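Buy the boring pump

I have been running liquid chromatography for most of my working life, and every January, when the capital budget opens, I end up in the same argument. Somebody wants the newest, fastest, highest pressure system in the catalog. I want the one that will still be making clean, repeatable gradients when we've all forgotten what we paid for it.

This year it was a Semura against a Brerari. The Semura is gorgeous. It has a touch screen the size of a cookie sheet and a little light that changes color when a run finishes. The Brerari looks like a bread box with tubing. Guess which one had the better retention times in our side-by-side!

Speed is lovely, I'm not going to pretend I don't enjoy a short run. But look at where the time goes in an ordinary lab. We weigh, we filter, we spin, we label vials, we wait for a balance to settle, we hunt for the right caps. Then the sample sits in the tray behind 60 others. Cutting the run in half does help the queue, sure, but I'd give most of that back for a system I never have to re-inject on. One failed batch overnight eats a week of those saved minutes, and you find out about it at 7 in the morning with your coat still on.

My other gripe is seals. On our old Alva I can change a pump seal in the time it takes the kettle to boil (and I have, more than once, with the kettle on). Two wrenches, one plastic tool, done. On the fancy demo unit we had to take off a side panel, then a bracket, then a second panel behind the bracket, and the manual sent us to a video. The quote for the service kit was $1275. For seals and a check valve! I read it out loud to Isamu Aoki, who has the bench across from mine, and he just went back to his pipetting.
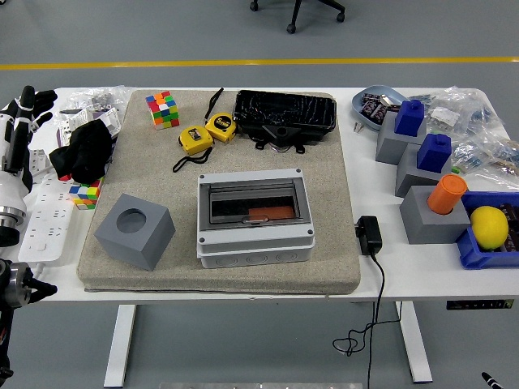
Two tape measures and a 4x4 puzzle cube on the table mat.

Then there's the software, and I could go on all day. We keep our results in Divbridge, which is clunky and gray and does exactly what I ask. Every new instrument wants to bring its own data system along, with its own logins and its own idea of what a peak looks like. I've got methods with hand-set integration events that took me ages to get right, and I don't want an auto-tuned baseline "improving" them. If your chromatography is good, the integration is easy. If it's bad, no software is going to save you – it'll only make the bad peak look tidy.

I know the other side of this. People doing tough separations, with dozens of near-identical compounds in something horrible like soil extract, need all the pressure and all the fine particles they can get. Fair enough, buy it, enjoy it. Most of us are running the same three or four assays on the same column chemistry we settled on years ago. My workhorse column has more than 2000 injections on it and the tailing is still fine, mostly thanks to a guard column that costs less than lunch for the group.

So when the sales rep comes by, ask about the dull stuff. How much does the flow wander at the low end? What does the mixer do at five percent organic? Can I buy the seals from somebody else? Can I bring my own ugly sample and run it all afternoon? A good rep will love you for it, and a bad one will show you the touch screen again.

We ordered the Brerari. It's going next to the sink, where the old degasser used to be, as soon as I can get somebody to move the helium line.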